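Practice Robots That Live Inside a Computer

Have you ever wanted to drive a robot arm? With Plomon you can, and you don't need a real arm at all! Plomon is a program that draws a robot on your screen, plus a bunch of stuff for it to pick up – a purple cup, a black clamp, a little orange ball. It's called a simulation, a sort of pretend world made by a computer.

You can look from high up or get in really close to the gripper, the part that works like a hand. 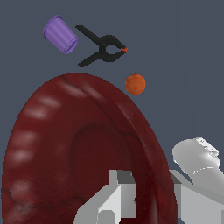 Leen Darwish wrote to us that her class fought over who got to go first, and that the hardest part was knowing how far away things were. She wishes the practice level lasted longer.

So switch views a lot! Looking down from above helps you line up the arm, and then the close view helps with the last tiny bit.

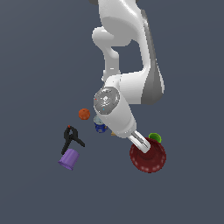 Go slowly when you close the gripper. If you miss, press reset and try again – you can't break anything. Plomon has 91 levels, and the first three are free to try. We got stuck on level three for ages and loved it anyway.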